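Visit to Mumness, Stamier
Posted 20/06/2020 by Nuwan Sarkar

I had wanted to see the Mumness rooms since last September, when my sister started having one of their lunch bags dropped off at her office. They open the place to visitors now and then and you have to put your name down. There were 33 names on the list for my session, split into two groups, and I was in the second.

Getting there is simple enough. The bus from Stamier station stops at the bottom of Nanayakkara Road and it is a ten-minute walk up from there, past the tile warehouse and the car wash. Mumness has the upper floor of the old Utari building. The Utari name is still over the front door and there is no sign for Mumness until you are on the stairs, so I walked past it once. If you are driving, use the yard at the back. The road at the front is permit holders only and the man at the car wash told me they do check.

We signed in, left our coats and were given a cup of tea. The first part was a talk of 30 minutes on how the company started and how the bags are planned. I won't repeat all of it. They began with one round of deliveries to a single street of offices and did the packing at home. They now send out 900 bags in a normal week. A customer gets one insulated bag with a hot or cold main in a box, something from the bakery, and a small extra. The bag goes back to the driver with the next delivery, and it is cleaned and used again.

The part I had come for was the packing, and that took up most of the visit. I help with the food at our walking club, and we have never found a good way of carrying lunch for everybody without half of it being squashed by the time we stop. I took more notes on this than on anything else.

The first thing they talked about was the height of the table. They had lower ones in the beginning and people complained about their backs. The second was having something under the food that doesn't slide. They used tea towels for a while, which rucked up, then went over to large mats that can be lifted off in one piece and wiped down. I had not thought of that and have since bought one for my own kitchen. It is a bit too big for the worktop but it does stay put.

After that came the order of things. The bag is stood open at one end before any food comes out, and always at the same end, so that you only ever move in one direction. Loose items stay in a bowl until the last moment. Boxes are opened fully before they are filled. Anything in a wrapper keeps its wrapper on. Cherry tomatoes go in a compartment with a lid over it, and never straight into the bag, where they roll to the bottom and get sat on by everything else.

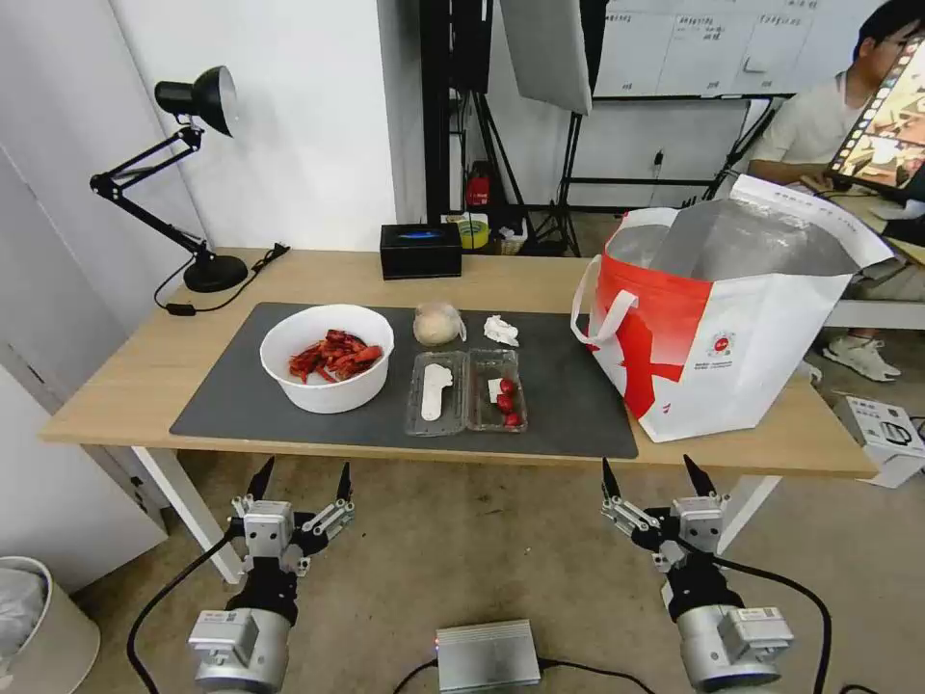
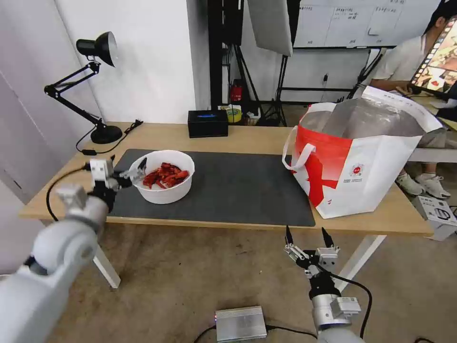

The packing table, both times with the white bowl on the mat and the insulated bag standing open at the right-hand end.

I asked about the bags. The red and white ones are lined with silvery insulating film and have a fabric handle. They are taller than I would have chosen for a lunch, but the height is there so that two boxes can be stacked with a bun on top and there is still room to fold the opening over. Our guide said the handles wear out before the lining does, and that the lining suffers mainly from people putting keys and pens in with their lunch. She also said to stand the bag up and push the base flat from inside before loading it. I have been laying mine on its side and sliding things in, so that explains the soup.

The bun goes in last and sits highest. It stays in its plastic wrap. I would have put the tomatoes last, but their lid takes care of them and a bun has nothing to protect it.

There was a fair bit of discussion about the boxes. The two-compartment ones with a hinged lid are clear, so the driver can see what is in there without opening them. A woman in our group wanted to know why they don't use three compartments, as her children's school does. The answer was that with three, one always ends up too small for anything useful. Someone else asked about cardboard. They have tried it for dry food and are still trying it.

Chillies came up more than I expected. Mumness does a spicy version of most mains and the heat is a matter of some dispute between the kitchen and the customers. They used to mix the chilli in. Now it travels separately, and people can leave it in the box if they want to. I was told complaints dropped straight away, although a few regulars wrote in to say they preferred it the old way.

After the packing we were shown the storeroom (shelves, flattened boxes, a great many lids) and the returns area where the bags come back. The returns area was between rounds and there was not much to see. The smell of the cleaning spray was quite strong and I didn't stay long.

We finished in the front room with a taste of the lunch, which was a rice dish with a tomato salad and a plain bun. The rice was good. The bun was a little dry for me, though the man beside me had two. You could buy an empty bag to take home, and I did.

A few practical points for anyone thinking of going. There are stairs and no lift, and the second flight is steep. Wear flat shoes. You stand for most of it and there are only a few chairs in the front room, so ask for one at the start if you need it. Photographs are allowed at the tables but not in the storeroom. The session overran by a quarter of an hour and I missed my bus - the next one was an hour later, so I walked down to the station along the canal path instead, which was muddy but quicker than waiting.

The next round of visits has not been announced. You can leave your name at the desk or send it in by post, and they write back when there is a space. I waited two months for mine.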